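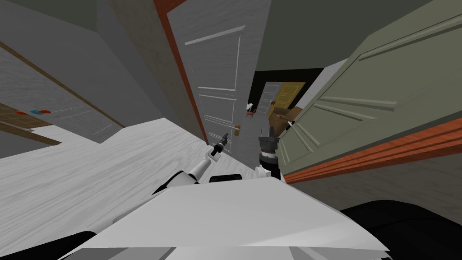
Brass lever handle on a white panelled door, green door to the right

How to paint a panelled door without taking it off its hinges

Most guides tell you to lift the door off and lay it flat on trestles. If you have a garage and a second pair of hands, do that. In a terraced house with a narrow hallway it is easier to leave the door hanging and paint it upright. You need thinner coats and you need to watch for runs, but the finish can be just as good.

Allow a weekend for one door, both sides. Most of that is waiting.

What you need

Sugar soap and a sponge
Sandpaper, medium and fine
Filler and a flexible filling knife
Wood primer, if there are any bare patches
Water-based satin or eggshell
A 46 mm angled brush and a small foam roller with a tray
A screwdriver, a dust sheet and two wedges

Take the handles off

It is tempting to mask round them. It takes longer than unscrewing them and you always get a ragged line. On a lever handle with a backplate there are usually four screws each side. Undo one side while you hold the other, pull out the square spindle and put everything in a labelled freezer bag. If the screws are clogged with old paint, scrape the slots clean with the tip of a craft knife before you try to turn them.

With the handle off, the door can shut on you and you won't be able to open it. Push a wedge under each side before you start, and keep the spindle in your pocket.

Wash and sand

Wash the whole door with sugar soap. The area near the handle and the bottom panel are the dirtiest. Rinse with clean water and leave it until it is properly dry.

Sand with the medium paper, going with the grain. You are only taking the shine off. Fold the paper to get into the mouldings and go lightly there, as it is easy to rub through to the bare surface on an edge. Fill dents, let the filler harden, sand it flush with the fine paper and wipe down with a damp cloth. Spot-prime anything bare.

If your house was built before the 1960s, the lower layers may contain lead. Buy a test kit, and don't dry sand if it comes up positive.

The order of painting

1. Mouldings round each panel, with the brush.
2. The panels themselves.
3. The vertical piece down the middle.
4. The horizontal rails, from the top down.
5. The long uprights on either side.
6. The edges.

Use the roller on the flat parts, then draw the brush through once, very lightly, in the direction of the grain. Finish one part before moving to the next and don't go back to it. Water-based paint starts to drag within a few minutes, and going over it leaves marks.

Look at the lower corners of the panels ten minutes after you finish. Paint collects there and runs. Pick it up with a nearly dry brush.

When each side is a different colour

Where two rooms meet you may want one colour in the hall and another in the bedroom. The usual rule is that the latch edge matches the side that opens into the room, and the hinge edge matches the other side. Stand in each room with the door open and you will see why.

Second coat

Follow the tin for drying times. In March, with the heating off, I left mine overnight. Rub down with the fine paper, wipe, and repeat. A dark colour over white will probably need a third coat.

Leave the handles off until the next day if you can put up with it. Keep the door wedged open for that time too, as fresh paint sticks to the frame. The paint carries on hardening for 14 to 21 days, so don't hang anything on it or scrub it before then.

Comments (4)

Petra_L
Is it worth using an oil-based undercoat over old gloss? The previous owners used something like glass on ours.

Dörte Strobel
Petra, I used a water-based adhesion primer on mine and skipped the oil. Sand well first. No chips so far except where the hoover hits it.

mick46
Should have read the bit about the spindle. Spent an hour shut in the box room with a tin of eggshell.

Hallway Hannah
What size roller did you use? The four inch ones leave a line on my middle rail.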